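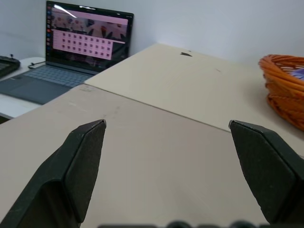
Bench 2, wall side. Laptop, beige board with the lighter panel over it, wicker basket at right.

Stumbridge Workshop, Tran Room
Notebook entry, September 2026
Subject: Bench 2, surface and layout

Purpose of entry

To record the present arrangement of Bench 2, the condition of the boards, and the items still open from the July entry. Colleagues using the bench are asked to read the section on the basket before moving it.

Surface

The bench is a white table with boards laid on it. The main board is beige and carries most of the work. The lighter panel overlaps it on the wall side, and the seam between the two runs on a diagonal. The July entry gave the seam as square to the wall. That is no longer correct and the July sketch should be struck through and initialed.

The beige board is smooth and shows faint scuffs and smudges. It was wiped with a damp cloth and then a dry one. Some of the smudges lifted and some did not. No solvent has been tried. The Purko cleaner on the shelf is labeled for sealed surfaces, and the finish of this board is not recorded anywhere in the notebook, so the cleaner is to stay on the shelf until the purchase record has been found.

A small dark mark is present on the lighter panel, close to the wall. It has the outline of a tiny triangle. It has not been settled whether this is a chip in the face or something stuck to it. It is well clear of the area where pieces are laid out and does not affect the work. Please do not pick at it. If it grows, note the date here.

The step where the lighter panel sits over the beige board was checked by sliding a sheet of card across it in both directions. The card passed cleanly toward the front of the bench and caught twice going toward the wall. Thin stock should therefore be moved from the wall side forward. Taping the step was discussed and put off. Tape was used on Bench 3 last year and left a residue that took 2 afternoons to remove.

Laptop

The laptop stands open at the left, against the wall, partly on the white table. It is used for the sample index and for looking up reference pictures. The pink page with the flower banner and the grid of thumbnails is legible from the stool, although the thumbnails are small and must be opened one at a time to be of use. Light reflects from the upper part of the screen. Tilting the screen forward helped a little. Turning the laptop would help more, but would bring its corner over the working area, and this was not done.

The thin cable near the hinge should be kept behind the laptop. It had been lying over the seam at the start of the session and was moved before any pieces were laid out. A clip on the rear edge of the table would hold it. There are clips in the second drawer, under the spare blades.

Basket

The orange wicker basket remains at the right of the bench. It is the holding basket for pieces that have been looked at and not yet entered in the index. It is not a waste basket and it is not general storage. The purple-blue item in it belongs to the Skinulora group and is to stay there until its entry has been made.

The rim of the basket is made of thick strands with a good deal of curve to them, and loose thread catches on it. Pieces with raw edges should be folded with the edge inward before they go in. One piece from the Skinulora group had a pulled thread when it was taken out for checking. It is noted against its index number and has been set aside for repair.

Work done

19 pieces were scheduled for checking against the index. All were checked. Of these, 6 had color names that did not agree with the card, mostly in the blues and purples, where the July cards use "violet" and the index uses "purple-blue." The index wording is to be kept. The cards are to be corrected in pencil first and inked after a second person has looked at them.

3 pieces had no card at all. Temporary cards were written and placed in the tray at the end of the bench. The backs were left blank for the measurements, as the long rule was in use elsewhere.

Colors were compared against the lighter panel and then against the beige board. The beige gives a warmer impression and led to one wrong reading, corrected the same session. Comparisons should be made on the lighter panel from now on, and the panel wiped before each session.

Open items

Find the purchase record for the beige board and enter the finish.
Fit a cable clip to the rear edge of the table.
Strike and initial the July sketch.
Repair the pulled thread and update the index line.
Measure the pieces with temporary cards when the long rule is back.
Decide on a cloth lining for the basket. Plain cotton from the offcuts bin would do, if there is a length wide enough to turn over the rim.

The key to the card drawer is on its usual hook in the Tran Room.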